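Zastville Household Help > Surfaces and furniture

Off-white table top looks grey in some light. Stain, wear or nothing?

Posted by Jumow
March 26, 2025

I bought a second-hand work table from a shop in Ullell for 75 and I'm not sure what the top is made of. It is a flat, pale top, smooth to the touch, with no grain that I can find. In the morning it looks white. By late afternoon it looks slightly blue or grey, mostly at the end away from the window. I have wiped it with washing-up liquid and warm water twice and it made no difference. The cloth came away clean both times.

I want to use it for cutting out fabric so I don't want anything on it that will come off on the material. Should I try something stronger, or is it meant to be that colour? I would also like to know what to do about the edge, where there is a small nick that catches on thread.

Posted by Adalberto Xavier

If the cloth comes away clean I would leave it alone. A lot of tops sold as white are a cool off-white and they pick up whatever light is in the room. Put a sheet of ordinary printer paper on it at both ends of the day. If the paper shifts colour along with the table, it is the light. If the paper stays white and the table goes grey next to it, you may have a film of old polish on there.

For old polish, mix one part white vinegar to 12 parts water, do a patch the size of your hand, rinse with plain water and dry it straight away. Don't use vinegar if there is any chance the top is stone. Don't use cream cleaner or the green side of a sponge. I did that on a desk years ago and the dull patch is still there.

My own table is much the same sort of colour. It sits under a strip light and I stopped worrying about it after the first month.
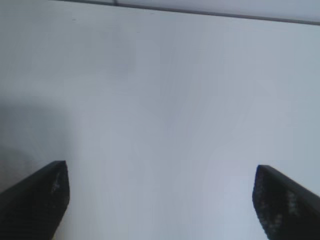 For the nick, run a finger along the edge and see whether it stands proud or goes inwards. If it stands proud, a few strokes with a fine nail file will take it down. If it goes inwards, fill it with a wax stick in the nearest shade, scrape it level with an old bank card and buff it. Wax can mark fabric, so once it has set, cover that bit with clear tape before you cut anything. The tape wants replacing now and then.

Posted by Baloch

Bleach

Posted by Jumow

Thanks Adalberto. Did the paper test and the paper went the same bluish colour as the table, so it's the light. The nick goes inwards. I have put tape over it for now and will get a wax stick when I'm next in town. Not going to use bleach.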